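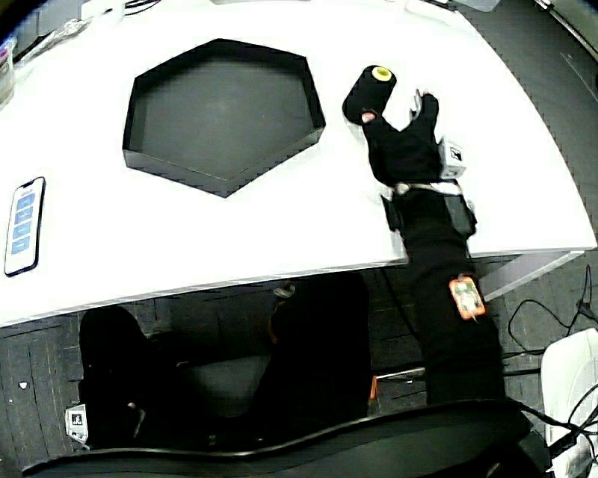 I finally have a home for my thread! If you've been reading since March you know how my sewing stuff lives - in a shoebox, two cookie tins and the pocket of whatever jacket I wore last. Black thread is the worst. I buy a new spool every time I can't find the old one, and then of course the old one shows up under the couch.

So now there's the tray. It's black, six-sided and pretty shallow, and it sits on the white table where I can't pretend I don't see it. I got it from Ernholm after going back and forth for over 40 minutes between that one and a square one by Borbély (the square one had a lid, and I know myself, I would never open the lid). The shiny rim shows every bit of lint, so be warned.

The rule is simple. If I pick up a spool, it goes back in the tray before I get up. Bảo Thái says I'll last nine days. We have noodles riding on it.

What doesn't go in: scissors, the tape measure, and my phone, which has already tried to move in twice. Pins have their own jar after an incident with my left heel that I'd like to forget.

I still have to sort the colors. I had a nice plan with the darks on one side and the brights on the other, but then I found five different greens and got distracted deciding what to make with them. Probably napkins - or a patch for the elbow of that gray cardigan, if I can find the cardigan.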